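I started buying old seed packets in December, at an estate sale in Roltbridge, where a shoebox of them was sitting under a card table. I paid $10 for the box. Most of them were vegetables, beans and beets mainly, and the lithography was better than anything I had hanging on my walls at the time.

Since then I've bought in small lots, usually from dealers who don't specialize in paper. The prices make sense that way. A clean, unfolded packet from a small seed house can cost less than lunch, while a crate label with the same picture quality gets framed and marked up. I did look at one full salesman's album at Stirnard, the auction rooms, and it went for $3,000 to a bidder on the phone. I had stopped well before that.

Three things I check now before paying:

- **The back.** Glue stains and album paper don't bother me, but a trimmed edge does, and it's easier to spot from behind.
- **The color.** Reds fade first. If the tomatoes have gone orange and the greens look fine, the packet spent years near a window.
- **The printing.** Under a loupe, the older stone lithographs show an uneven grain of dots. A neat, regular grid means a later reproduction.

I got the last one wrong once. I bought a carnation packet from a shop on Sibiya Street and didn't look at it properly until I got home. The shop took it back without any fuss, and I've been back there twice.

Framing is where I've spent the most. I wanted a spacer between the packet and the glass, and the first frame I had made left the paper touching. It's been redone with a deeper molding — not cheap, but the paper has room now.
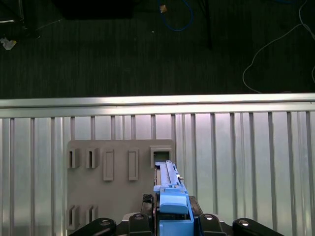 Brenda Palma wrote after my last post to say that she wouldn't frame the packets at all. She keeps hers in polyester sleeves in a flat drawer and takes them out when people visit, and she thinks any wall with daylight on it is too bright for old ink. She may be right. I've moved my two best ones to the hallway, and the rest are going in a drawer until I decide.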